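Video Ingest Station Inspection Checklist, with Comments
Site: Dunstan, edit room 13
Inspector: Kirsty Ellery
Reviewed by: Suqin Qian
Date: 10/03/2019

Scope: capture, conversion and storage of disc and tape footage before it is imported to the Dalia editing project.

1. Source media
Discs clean and free of cracks. PASS
Tape record tabs removed. FAIL
Comment: Tab still in place on tape 1506. Remove before the next capture pass.

2. Capture software
Trarklow capture set to 60 fields per second. PASS
Dropped frame warning turned on. PASS
Audio locked to video clock. PASS
Comment: Warning was off at the last inspection in November. Setting now saved in the station profile.

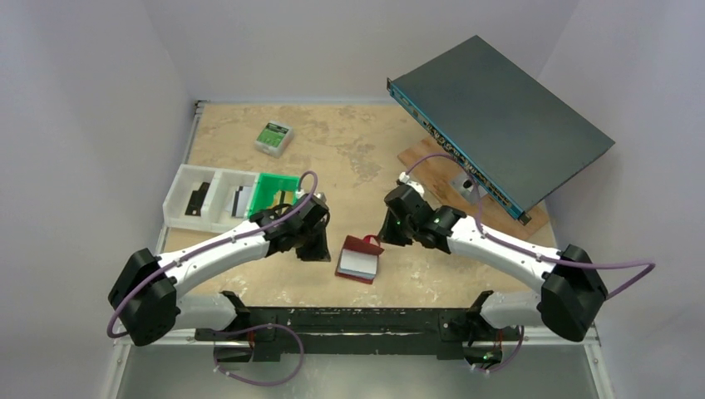
3. Conversion
Output codec accepted by the editor without re-rendering. PASS
Field order matches source. FAIL
Comment: Jadedero preset writes lower field first for all jobs. HD sources need upper. Make a second preset and name it clearly. Files already converted with the wrong order should be redone from the capture master. Do not correct them on the timeline.

4. Storage
Scratch drive has at least 2000 GB free. PASS
Capture masters copied to second drive before conversion. PASS
Checksums compared after copy. NOT CHECKED
Comment: Log file was locked by another user. S. Qian to check and initial.

5. Work area and cables
Power and data cables run separately. PASS
Drive enclosures have clear air on both sides. PASS
Storage bins kept off the drive shelf. PASS
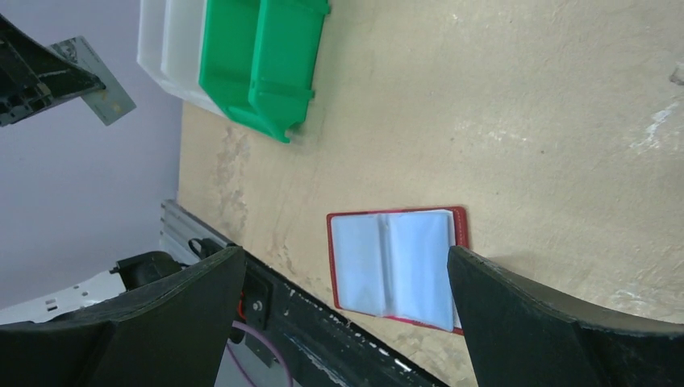
Tabletop with green bin and open red sleeve holder.

Comment: One data cable at the deck has a loose connector shell. Still usable. Replace at next service.

Result: Conditional pass. Items 1 and 3 to be closed before new material is ingested.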